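Home | Kits | Classroom Sets | Spare Parts | Support | Contact

Print this page | E-mail this page

Plukoteo Household Task Set, Classroom Edition

Part no. 534

The Plukoteo Household Task Set is a package of props, task sheets and scoring software for student teams working with humanoid robots and two-arm manipulators. It was developed with the Stornham robotics club, which uses it for its senior project and for the kitchen event at the regional student meet in October. The set is sold to schools, colleges and registered clubs. It does not include a robot.

Each task sheet describes a starting layout, a goal state and the permitted operator inputs. Tasks are graded in three levels. Level one covers single-object picks from an open counter. Level two adds containers, racks and drawers. Level three chains several level two tasks together and is run against the clock, with a limit of 900 seconds per attempt. There are 16 task sheets in the current edition, and teams may write their own using the blank template supplied on the drive.

Props are ordinary household items, chosen for known difficulty of grasp. Cups and bowls are unbreakable. Vegetables for the sorting tasks can be bought locally or replaced with the molded versions, which are sold separately. The molded versions are lighter than fresh produce, and grip force settings tuned on one should be checked again before using the other.

Dishwasher Module

The dishwasher module is the part of the set most clubs ask for first. It consists of four level two task sheets and one level three sheet, with a printed floor template for marking the robot's start position. The module can be run on any standard front-opening dishwasher with a pull-out lower rack. The appliance does not need to be plumbed in. Disconnect it from the power supply before the session and leave it disconnected until the robot has been parked.

Sheet 7 is the cup recovery task. The lower rack is drawn out, a cup is laid on its side among the tines, and the hand has to approach from above, close on the cup and lift it clear without moving the rack. Tines are the usual source of failed attempts. A hand that comes in too low will catch a fingertip between two of them, and most controllers will then read the contact as a completed grasp. The sheet asks teams to log the joint torque at first contact so that the two cases can be told apart afterward.

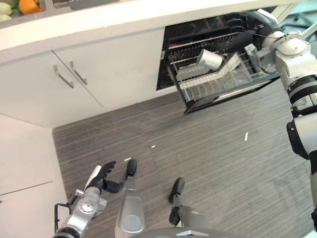 Cup recovery task, right hand over the lower rack.

Approach height is left to the team. The Stornham students set their first waypoint high and straight down, then added a small wrist rotation before closing. Kazue Nomura, who supervises the project, recommends recording at least 11 attempts at one approach height before changing anything else. Her notes for instructors are on the drive in the folder marked "staff" and cover session planning, division of work between programming and operating roles, and common faults in student logs.

The idle arm should be given a defined hold position for all dishwasher tasks. If it is left under balance control alone, it may drift forward into the path of the door or the rack. The scoring software flags any contact between the idle arm and the appliance as a fault, whether or not the cup is recovered.

Scoring Software

The scoring package, Zaramix, runs on a laptop and reads joint states and head camera video over the local network. It writes one log file per attempt. Goal states are confirmed by a human judge, who presses a key when the object has come to rest in the marked area. Automatic confirmation was tried in an earlier edition and withdrawn – it was unreliable with white cups on light surfaces.

Logs are plain text and can be opened in any spreadsheet. Student teams are expected to hand in the raw log with their report. Edited logs are not accepted at the October meet.

Requirements

Robot: one or two arms, each with a hand or gripper that can hold a drinking cup. Legged robots must have a working remote stop.
Floor: level, hard or short-pile carpet. Tape holds poorly on carpet tile, so use the weighted corner markers supplied with the template.
Network: wired connection preferred. Wireless is permitted for level one and level two.
Staff: one adult at the remote stop during all powered motion, with no other duties.

Supplied in the Box

Cups, bowls and utensils for all sheets
Task sheets, laminated
Floor template with weighted corner markers
Drive with Zaramix, blank sheet template and staff notes
Judge's key pad with cable

Options

Molded vegetable pack for the sorting tasks
Badawi fingertip covers, available in two sizes. Measure the finger at the last joint before ordering. The covers add thickness, and the hand should be recalibrated after they are fitted or removed.
Replacement sheets, sold singly

Ordering and Lead Time

Orders are accepted from schools and clubs by purchase order or card. Sets are packed on receipt of order. Clubs entering the October meet should order before the summer break, as the event sheets are sent only to teams with a registered set. Registration is done with the code on the inside of the lid.

Props lost or damaged in normal use can be replaced individually from the Spare Parts page. Quote the part number above and the sheet number the prop belongs to – several cups look alike but differ in weight.

Print this page | E-mail this page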